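The Long Way Home From a Small Operation

When Kalliopi Georgiou had her hernia fixed in March, she was back in her own kitchen before the soup she had left in the refrigerator had time to go off. She likes telling people this. She also likes telling them, usually in the same breath, that she then did something foolish with a sack of potatoes, and that the three weeks after that were a good deal less cheerful than the operation itself.

I heard a lot of stories like hers while I was visiting the Julier Clinic, a low brick building behind a bus depot, where the surgeons repair hernias most mornings and spend most afternoons talking to the people they have repaired. The talking is the part I came for. Last year the clinic followed 241 patients from the day of surgery until they felt like themselves again, and it asked them plain questions along the way. Could they climb stairs? Were they sleeping? Had they picked up anything they shouldn't have?

Jianguo Yin, who has been operating there for longer than he cares to add up, told me he used to hand every patient the same sheet of paper. It said no heavy lifting, and it left it at that. "Then a man asked me if his grandson was heavy," he said, "and I had to ask how old the grandson was." The sheet has since grown to four pages, and it mentions grandchildren, dogs on leashes, wet laundry, and cast-iron pans by name.

Chunhua Jia, the nurse who wrote most of those pages, goes through them with each person at the bedside and then again by telephone on the third evening, a little after six, when she finds that people have eaten and are willing to chat. She asks what they carried that day. They nearly always say nothing, and then they remember the groceries.
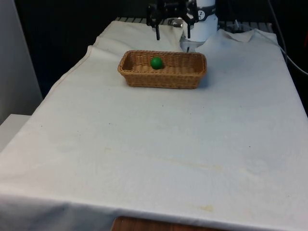
A shallow wicker basket on a cloth-covered table.

Of those 241 patients, 85 told her they had gone back to some kind of housework within the first week, well before anyone had suggested it. Most were fine. A few were sore and worried and called in, and Chunhua would much prefer a call over nothing to a week of somebody lying awake, wondering whether a twinge is only a twinge.

There is plenty of disagreement, of course, and I'd be giving you a rosy picture if I left it out. Preben Zoëga, the younger of the two surgeons, thinks the clinic is still too careful, and he'd have people walking a mile by the second day if it were up to him. Jianguo would sooner they walked to the mailbox and had a sit-down. They have been arguing it out over lunch for years — quite happily, as far as I could tell — and the four pages land somewhere between them.

Kalliopi, for her part, followed the advice to the letter once the potato business was behind her. She walked a bit farther each morning, held a pillow against her belly when she coughed, and let her neighbor bring in the mail. By the time I met her she was digging over a flower bed, stopping now and then to point at something with the trowel, and she wanted to know whether I was staying for coffee. I stayed for two cups.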